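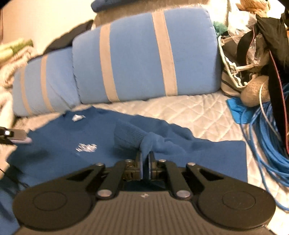
January 19, 2018

Quick one tonight, I have a load in the dryer and maybe half an hour.

So the guest room. Those of you who've been reading since August know the guest room is where things go to wait. Clean laundry waits there, the Podis sewing kit I bought and never opened waits there, gifts for birthdays that were in the spring. My cousin Duygu Bilgin is coming with her two kids and they need an actual bed to sleep in, so this week I'm clearing the bed. Just the bed. Not the closet, not under the bed, don't ask about under the bed.

Started with the sweaters. I have too many and I wear the blue one. It's the one I knitted from the Ollusitz yarn, 1,237 yards of it on the big cone, and I used nearly the whole thing because I made the body too long and then was too stubborn to rip it back. Ribbing at the cuffs took me forever. My ribbing always comes out a bit loose so I went down a needle size and did the cuffs longer than the pattern says. Glad I did, they haven't gone floppy.

A few people asked how I fold hand knits so, fast version:

Lay it flat, front down. I do it on the bed on top of the quilted mattress cover, the sweater doesn't slide around on it the way it does on a sheet. Smooth it out with your palms from the middle. Pick up one sleeve by the cuff, gently, and lay it across the back. Same with the other. Then the sides in, then bottom up in thirds. No hangers!! I hung a cardigan once for a whole winter and it grew shoulders.

Check for bits before you fold. Mine had crumpled silver foil on it, two pieces. Foil gets caught in the stitches if you fold it in and then you're picking it out with tweezers in the fall. Ask me how I know. Also run a hand inside the sleeves, I've found a sock in there and a dryer sheet and one time a grocery list.

Then the pillows. I own a long bolster, light blue with beige stripes, and I cannot decide about it. It takes up the width of the bed and guests never know what to do with it, they put it on the floor. But it's so good for reading. My mother-in-law Aranka Oláh had one almost like it and she used it to stop drafts at the door in winter and as a back rest the rest of the year, so there's that. Keeping it for now. Maybe the kids can use it so they don't roll off.

The pile on the right side of the bed is the real problem. Plush toy, drawstring bag, a plastic bag, a bunch of blue cable in a tangle. I did the cable first because I hate it the most. Wound it in big loops, over and under, a twist tie at the end. Don't pull it tight. Cords go in the shoebox in the hall, and if I haven't gone looking for one by summer it's leaving the house.

The striped drawstring bag I want to keep for laundry when we travel. Plastic bag goes under the sink with the other ones (there are so many other ones). The plush is staying out for the little one, she'll want somthing to carry around.

What else. Blankets - I'm moving the white and beige one to the foot of the bed, folded long. The darker cloths I haven't dealt with. I think one of them is a tablecloth I ironed for New Years and then didn't use, so it'll need ironing again, great.

I did price some under bed storage, because I can't help myself. Tokgöz has flat zip bags for sweaters that look nice and breathable, but then I'd have to clear under the bed and see above. Ukell has a cedar box I've been staring at for months. Too much money for a box. I'm going to use an old pillowcase per sweater like my grandmother did, with a bar of soap in the corner, and see how it goes. The wool always smelled good at her house and I don't remember a single moth hole.

Still to do tomorrow: wash the mattress cover on warm, low dry. Sheets, the soft ones. Clear a shelf so Duygu has a place to put her stuff that isnt the floor. Find the night light.

If anyone has a trick for getting kids' fingerprints off a painted cream wall please leave it in the comments, I've tried baking soda and it left a dull patch. And whoever asked about the sweater pattern, I'll dig it out this weekend, my notes are all over the margins and half of them are wrong so give me a chance to type it up.

Dryer's buzzing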